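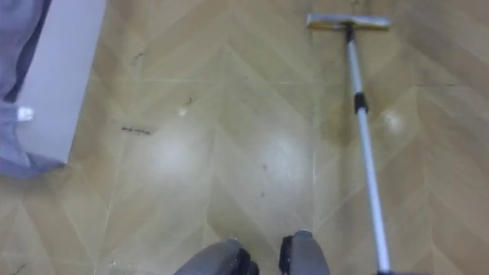

How wet should the mop be on a herringbone floor?
Barely damp. Wring the pad until it stops dripping, then wring it again, and if you can still see beads of water sitting on the boards ten seconds after a pass, it's too wet.

README for the Renell floor notes

Hello! I'm Aniela Ziółkowski and this is the folder where I keep everything to do with mopping, drying and generally fussing over the wood-look floors at Renell. It started as one long message to my sister and got out of hand. Help yourself to whatever's useful.

What's in the folder

notes.txt – the main thing, my write-ups room by room
pads.csv – which mop pad I used, how many washes it's had, whether it left fluff
glare.txt – on streaks and how to spot them (more on that below)
old/ – the stuff from before I changed mops, mostly grumbling

There are 891 rows in pads.csv, one for each time a pad went on a floor. Columns are room, pad, washes, product, streaks (0 to 3) and a comment. The comments are the best bit if you ask me, though a few are just "ugh".

The mop

A plain flat one with a telescoping handle. I set the handle so the top comes up to my chin, which is longer than most people have it, and my back has been much happier ever since. Do the locking collar up properly before you lean on it – if it's a bit loose the pole slides down into itself mid-stroke and you get a nasty pinch on the hand. I've done it more than once!

How I go over a herringbone floor

You'll read that you should always follow the grain. Lovely, but on herringbone the boards go two ways, so I follow the columns of Vs instead, from the far wall back towards the door, overlapping each strip by a hand's width. Sweep first (please sweep first, grit is what scratches a shiny finish). Fresh pad after every second room, or sooner in the kitchen.

Then leave it alone. In November with the windows shut mine wants a good 11 minutes before anyone walks on it in socks. Damp patches look darker than the rest while they're drying, and it's tempting to go back in and rub at them, which is how I got most of my streaks in the first place.

Products

Werik is the one I use now, one capful in 5 litres of lukewarm water. Bakilana smelled nicer but left a film, see the rows from the hall. Jison is the pad, by the way, and people keep writing to ask me where to buy the bottle. There isn't a bottle.

Known gaps

The streak score is only my own eye, crouching down and looking across the floor towards the window. Anything scored after dark is a bit generous. The landing is missing for most of the spring, and the utility room only gets done on a Tuesday, so don't read much into it.

If you spot a mistake, add a line at the bottom of notes.txt with your initials and I'll sort it out when I'm next in there.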